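Repotting in winter, yes or no?
Houseplants and Balcony > General questions
Page 1 of 1, 424 views

marrowbone
Good evening everybody. I moved to Ledby in autumn and I brought with me a small peace lily and a fern. Both are now drying out very quickly, and the fern has roots coming from the hole at the bottom. My neighbour says I must never repot before spring. The woman at the garden centre in Prulcombe told me to do it at once and wanted to sell me a bag of soil. Who is right? English is my second language, so please excuse my mistakes.

tin_kettle
Your neighbour. Leave them till spring.

oldgumboots
I don't agree with tin_kettle. If the roots are coming out and the pot dries in two days, waiting can do more harm than moving it. Go up one size only. People put a small plant in a huge pot, the soil stays wet for weeks and the roots rot, then they blame the season.

marrowbone
Thank you both. The fern dries in three days, the lily in maybe five. I have a heater under the window and I think it is part of the problem, so on Friday I moved the plants to the table, where the air is calmer. The light there is weaker, but I hope the leaves will be fine.

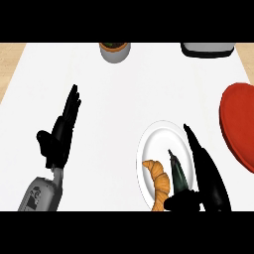
I also have a question about the water. In my old flat it was very soft, and in Ledby it leaves a white line in the kettle. Is this bad for the fern? I could collect rain on the balcony, but the balcony has a roof.

oldgumboots
Hard water won't kill it. You might get brown tips after a while. Put a bucket out the front when it rains if you can be bothered.

Smits
Filter jug works fine for me, had my maidenhair on it for nearly 2 years. For the repotting I'm with tin_kettle, sorry gumboots. In a heated flat in winter there isn't enough light for new roots to do much.

oldgumboots
Depends on the flat! Mine face north and they grow all year. We had this same argument in the Grumance potting mix thread and it went on for pages.

tin_kettle
And you were wrong in that one too.

marrowbone
Please do not fight because of my fern. I have decided to repot the fern this weekend, one size bigger, and leave the lily until spring. In this way I can compare them. One last thing: must I wash the old soil from the roots, or only loosen it a little with my fingers?

Smits
Only loosen it. Ferns hate having their roots washed. Water it well the day before and it will slide out easier.

oldgumboots
Agree with Smits for once.

marrowbone
Understood, I will water it the evening before. I will write again in a month and tell you which of the two is doing better.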